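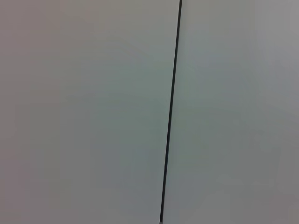

Mirjam Mösli wanted to know, before I had my coat off, whether I was going to write another piece about robots taking jobs. I told her I hadn't decided. She said most visitors have decided by the parking lot.

So, Sunum, on a gray Wednesday in March. The company collects demonstrations: a person steers an arm through a small chore, the cameras record it, and the recording goes into a pile that a learning system is later trained on. The pile is called Tipoki. It stood at 851 episodes on the morning of my visit, and I was told the number with some pride. I asked how many were any good and got a longer answer.

A wrist camera records whatever the wrist is pointed at, and some of that is a pale panel with a dark line down it. Those stretches stay in. Ludivine Lemaire, who runs the collection floor, argued that a system has to learn what nothing much looks like. Maybe. It also makes the pile bigger, and the pile is what gets sold.

The chore involves an orange woven basket and a striped, ribbed thing in orange and cream — on a white table, under very even light. My kitchen has never looked like that. I asked whether they vary the lighting. "We plan to," Lemaire said.
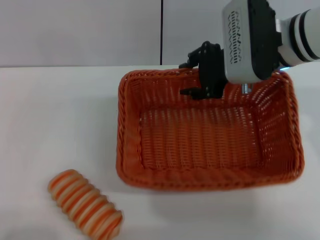
## What I'd ask next time

Of the 851 episodes, 245 have been checked by a second person. The rest carry whatever label the operator gave them at the end of the take. Mösli thinks this is fine for a first release. I'd want to see the disagreements on those 245 before I agreed with her, and she didn't have them to hand.

I'd also ask who else has tried the data. Cundora has a copy, apparently, and hasn't reported back.

The tour took 2 hours and the coffee was decent. The operators I met were patient people doing careful work, and I have no quarrel with them — my quarrel is with the brochure, where the word "general" appears 4 times on the first page.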